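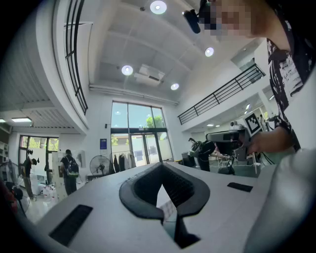
The hall had been a bank before it was a workshop, and people in Larnville still called it the bank. When my mother wanted to know if I would be home for supper she asked, "Are you staying late at the bank?" and I said yes, because in that winter I was always staying late.

I had come to the town in October with two suitcases and my mother, who did not want to come. The job was at Wijaya, a small firm that repaired and sorted the parts of old instruments: scales, clocks, measuring devices, the insides of things which had once stood in schools and pharmacies. They had rented the hall cheaply. It was too high for anybody to heat. The lamps were round and hung so far above the tables that when one of them died, it stayed dead until the man with the long ladder could come from Rodden, and he came when he liked.

My table was near the stairs. I chose it myself on the first day, not knowing that in winter the cold air comes down the stairs like water and stops exactly there. Later I was too proud to ask for another one.

The work was easy to explain and difficult to do well. A box came. You opened the box and put everything from it on the gray table, and then you put like with like. Screws with screws, springs with springs, little plates with little plates. After that you wrote a card, and the card went to the upper level, where the older workers had their desks behind the railing. They decided what could be saved. We who sat below did not decide anything. We were only supposed to look carefully.

I was good at looking. In my own language I had been a teacher of geography, and a person who has looked for many years at maps drawn by children can find nearly any mistake. But in this new language I was slow, and the cards took me a long time. I wrote "small wheel with teeth" when I didn't know the word, and the card came back down with the right word written in red above mine. Pinion. Pawl. Escapement. I kept those cards in my coat pocket and read them on the bus. My mother, who sat next to me on the bus on the days when she went to the doctor, held them far from her eyes and said the words as if they were names of foreign cities.

"Have you been to Escapement?" she asked me once.

"Not yet," I said.

The box I want to tell about came on a day of heavy rain. It was a wooden box, and on the lid somebody had painted GIDIX in green letters, with a brush, not very straight. I thought it was the name of the sender. The woman at the next table thought it was a kind of machine. She had worked there for 31 years, in this building and in the one before it, and she had never seen a Gidix, and I could see that this bothered her.

Inside there were four packages wrapped in newspaper. I opened the first and found brass feet, the sort that a table clock stands on. In the second one there were glass tubes, so thin that I didn't dare to breathe above them. The third held a chain. The fourth was heavier than the others, and when I took the paper away there was one more box in it, dark and flat, the size of a schoolbook, and it had no hinge and no key and no line where a lid could begin.

I turned it around. I pressed on the corners. I put it on the table and looked at it from the height of the table, with my cheek almost on the gray surface, which was very cold.

"Write the card," said the woman next to me.

"What should I write?"

"Write that it doesn't open."

I wrote: "Flat box, dark. Does not open." Then I looked at the card and didn't like it. It was not true in the way I wanted a card to be true. I had only tried for a few minutes. So I crossed out the second sentence and wrote, "I have not opened it yet," and carried the card up the stairs myself with the box under my arm.

It was warmer up there. I had not known this. All the warm air of the hall was collected under the ceiling beams and the older workers sat in it with their sleeves turned up. One of them, a man with white eyebrows, read my card for a long time.

"Yet," he said.

"Is it the wrong word?"

"No, it's spelled right." He gave the box back to me. "Take it down again, then. If you wrote yet, you need to finish."

I was a little angry. There were six boxes waiting beside my table, and the flat one would not bring anything to anybody. But I took it down, and I put it on the corner of the table, on a piece of felt, and every day when the other work was done I gave it some time. I listened to it. I held it near the lamp I had brought from home. I rubbed its sides with a soft cloth and found that on one side, near the end, the surface was smoother than in other places, as if a thumb had rested there for many years.

At home I told my mother about it while we ate. She had been a seamstress, and she had opinions about everything that can be closed.

"You are trying to open it like a door," she said. "Maybe it is like a sleeve."

"How does one open a sleeve?"

She didn't answer with words. She took my arm, in its sweater, and put her thumb on the inside of my wrist, and pushed the cloth a little up and a little around, both at the same time. She had done it with thousands of arms. I felt again like a boy standing on a chair with pins in his cuffs.

The next morning I did not take the bus together with the others. I took the early one. The hall was dark except for one lamp over the stairs, and the rain had stopped, and it was so quiet that I could hear the pipes along the wall. I sat down in my coat. I put my thumb on the smooth place and pushed a little up and a little around.

The box moved in my hands. I can't say it better, even now when my language is larger. The top half turned on the bottom half very slowly, without any noise, the way a person turns in bed, and then there was a gap, and I put the tip of a knife into it only to be polite, because it was already coming apart by itself.

There was a lining of blue cloth with a shape pressed in it. The shape was of a long thing with a round end, perhaps a key and perhaps a spoon for medicine. The thing itself was gone. In the place where it had been was a folded paper, and I unfolded it with my heart beating like I had stolen something.

It was a list for the market. Flour, two candles, lamp oil, buttons if they are cheap.

I read it a few times. I turned it over, and the back was empty. Then the others began to come in with their umbrellas and their bread, and the woman at the next table saw the two halves on the felt and put down her bag on the floor without looking where she put it.

"Well, what was in it?" she said.

I showed her the paper. She read it with her finger under the words, and I waited for her to laugh, but she was looking at the last line.

"They were never cheap," she said. "Not the good ones."

I wrote a new card. It took me the whole morning, and for the first time no word on it came back in red. I wrote: "Flat box in two halves, turning. Opened with the thumb. Blue lining, object missing. One paper." I put the date at the bottom, 9 January 2020, and carried it up the stairs into the warm air. The man with the white eyebrows read it and put it in a drawer, and not on the pile with the others. He asked me if I wanted to have a table on the upper level. One had been free since the autumn, he said, and they had been waiting for somebody who would come up and ask.

I told him that I would think about it. I went down and sat in the cold from the stairs and opened the next box, which was full of springs.

In the evening my mother was already in her nightdress when I came in. She had kept the soup on the stove for me. I put my hand on the table in front of her, in its sweater, with the palm up.

"It was like a sleeve," I said.

She nodded and pulled my cuff straight, and noticed there was a button missing, and got up to look for her tin.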